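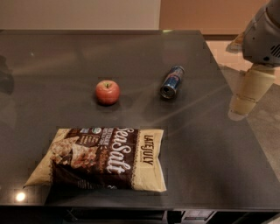 Re: [manip-data] Tabletop set, second batch: are we done?

Search the archive Go

Replying on list, as I think more people than the two of us have to live with this.

On Wednesday you wrote:

> The tabletop set now stands at 1042 episodes, all with the apple, the
> can and the chip bag. Trullach trained on the first 220 and the pick
> rate on the can was already good. I'd propose we freeze the set, hand
> it to Balogun for labeling, and move on to drawers in May. Unless
> somebody objects, I'll close collection at the end of the week.

I object, or at least I'd like to slow down.

My problem is with the word "episodes." 1042 sounds like a lot until you ask how many different situations are in there. I pulled 50 at random and went through them by hand. In nearly all of them the apple is left of center, the bag is flat near the front edge with the Sea Salt lettering running the same way, and the can is over on the right. The operators put things back where they found them, as tidy people do. What we have is a handful of layouts repeated many times with small wobbles in the arm path. A policy could learn "go right, go down, close" from that and score very well on our own held-out split, which was cut from the same sessions.

So when I hear that the pick rate on the can was good at 220, I want to know what it was tested on. If the test table was laid out like the training table, I don't think the number tells us much. Did Trullach ever swap the apple and the can? Did they turn the bag around? If so, please post the results and I'll happily shut up.
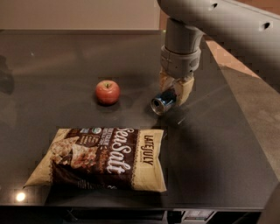 Then there's the matter of the grasp itself. The can gets held sideways with the open end facing out to the lower left, and I found very little variety in that either. Zokine's notes call this "natural operator preference." Maybe so. To me it looks like a habit picked up in the first session and copied. I'd like to see the can standing up, the can with its end pointed away, and the can close enough to the bag that the fingers have to deal with the bag too.

I'd also keep an eye on the tabletop. It's dark and glossy, so the apple gets a reddish twin underneath it, and there's a bright spot from the room lights near the front left corner in every episode I opened. That spot is a perfectly good landmark for a network that wants one. I don't know that ours is using it. I do know we haven't checked, and masking that corner at test time is an afternoon's work.

What I'd ask for before any freeze:

- 3 more sessions with the layout drawn from a random list, which the operator has to follow
- at least one session on a matte surface
- a held-out set collected on a different day, never touched during training
- failed grasps kept in, with a flag. Murex's import script still drops them silently, and I raised this last time too

Labeling can start on what we have; I've no quarrel with Balogun getting going. But please don't call it finished, and please don't put the episode count in the summary without the number of distinct layouts next to it.

As for drawers, I'd rather be late with them than repeat all this with a handle.

The episode IDs I looked at are in the shared folder, along with my notes on each. If you draw your own 50 and see more variety than I did, say so here.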